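Section 3. Safe working at the handling table

3.1 Purpose
This section sets out the rules for table-top handling work with two-armed robots at the Gonino site. It applies to all staff, visiting engineers and contractors. It should be read together with the Pluvent emergency stop procedure, which takes precedence wherever the two differ.

3.2 Before power is applied
1. Confirm that the operator holds a current Estrella permit. Permits are valid for one site only.
2. Check that both emergency stop buttons have been tested and that the test is entered in the log.
3. Inspect the cables at each wrist and elbow for wear, pinching or loose fixings. A cable must have enough slack for the full movement of the arm, and must not be able to catch on the table edge.
4. Place only the objects named in the task sheet on the working surface. Tools, drinks and telephones are to be kept elsewhere.
5. Where two tables are used side by side, lock the feet of both and check that the tops are level.

NOTE: Packaged food used as a test object must not be eaten afterwards. Dispose of it at the end of the shift, whether or not the wrapper has been opened.

3.3 During handling
1. Start every new task at reduced speed. Normal speed may be selected after 3 complete cycles without a fault.
2. Keep hands and loose clothing away from the table while the arms are powered. Staff may remain in the room, seated or standing, provided that they stay outside the reach of both arms.
3. When one hand is working over a container, the other hand should be held clear of it unless the task sheet calls for both.

Picking a light packet out of a shallow bowl is the standard task for a first assessment. The fingers should approach from above or from the side without pressing the bowl against the table.
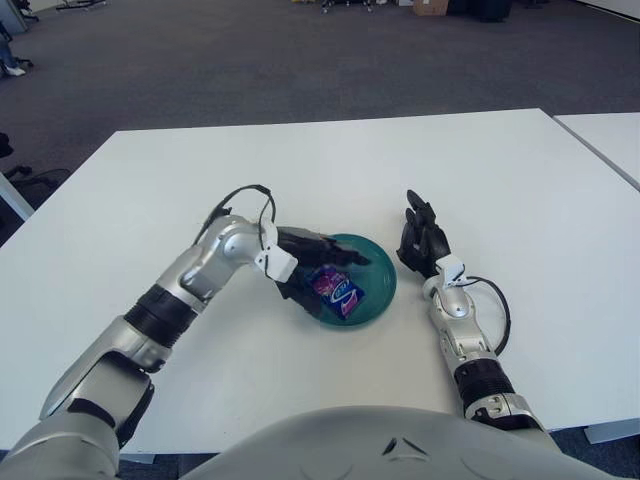 4. If an object slips, allow the cycle to finish or press stop. Do not reach in to correct it.
5. Record each dropped or damaged object under its task number (for example, task 1,066).

CAUTION: An arm that is standing still may still be powered. Treat it as moving — even when the screen shows a paused task — until the isolator has been locked off.

3.4 After handling
1. Return both arms to the rest position and lock off the isolator.
2. Remove all test objects and wipe the table with a dry cloth.
3. Sign the log and hand the key to the shift lead.

Questions about this section should be sent to Jericho Macaraeg, Stumimard Safety Office, quoting document 3,917.

Section last revised: 6 October 2024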